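3. How the student project ran

3.1 Setting up the class

We taught this as a one-semester elective, and I'll admit I was nervous about it (Agathe Rolland less so, she has run robot clubs for years and nothing much rattles her). The students came in with very mixed backgrounds. A few had built line followers, a couple had never held a soldering iron, and one had only signed up after missing the deadline for photography. We split them into teams and gave every team the same hand-held gripper, the same login for Trirkard, which is our little upload and labeling tool, and the same problem: teach a machine to handle laundry.

Why laundry? Well, everybody has some! Our first plan was blocks and cups, and the pilot group got bored of blocks before the first break. Clothes are messier. A sock never lands the same way twice, and you can't write down its pose the way you can for a cup. That made for much better arguments in class, which we wanted.

3.2 Collecting at home

By March every team was recording at home. We asked for short clips, one pick per clip, with the garment lifted clear of whatever it was lying on and then put down again. Beds, couches and floors were all fine. We did not tell anyone to tidy up first, and I'm glad we didn't, because the variety in the bedding alone gave us more to talk about than our entire slide deck on backgrounds.

The students uploaded 2065 clips in all. We threw out 92 of them, mostly because the recording stopped before the garment was let go, and a handful because a clip had been uploaded twice under different names. Sunday evening was by far the busiest time on the server (homework is homework), and it fell over on us 2 times before Clémence Riviere moved the uploads into a queue.

3.3 What the teams learned about gripping

The students' notebooks turned out to be the best part of the whole thing. We had expected complaints about the software, and we got those, but most of the pages were about fabric. Knits came up again and again. If you pinch a knit by a thin edge it stretches, the rest sags, and the piece you thought you were holding flat folds over on itself. Team Plondel wrote nearly a full page on this and ended up proposing their own label, "folded on lift," which the other teams then adopted. 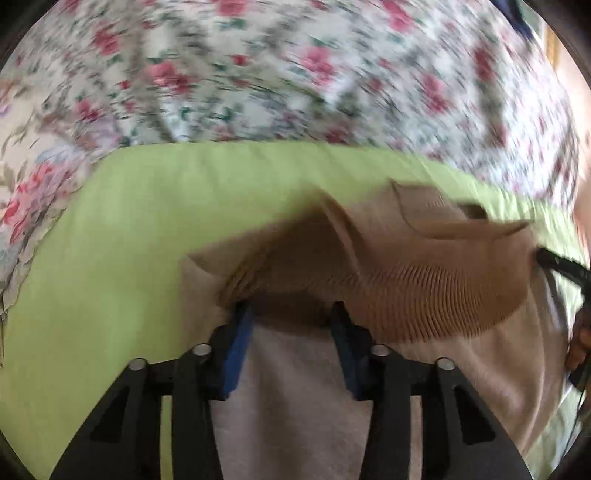

We added that label to Trirkard halfway through the semester, and yes, that meant going back over the older clips. Team Arnaud did most of the relabeling and were very patient about it. They also pushed us to separate two things I had been lumping together: how much fabric is between the pads, and where on the garment the pads close. I had treated both as "grip quality" in the first handout. They were right, and Table 3 uses their version.

The one disagreement we never settled was about speed. Team Druvarero moved the gripper fast, on the grounds that people at home move fast too, and put up with blurry footage. The others slowed down so that the cloth would be easier to see. Agathe sided with the fast camp and I sided with the slow one, so both styles stayed in the collection, with the team name attached to every clip so that they can be pulled apart later.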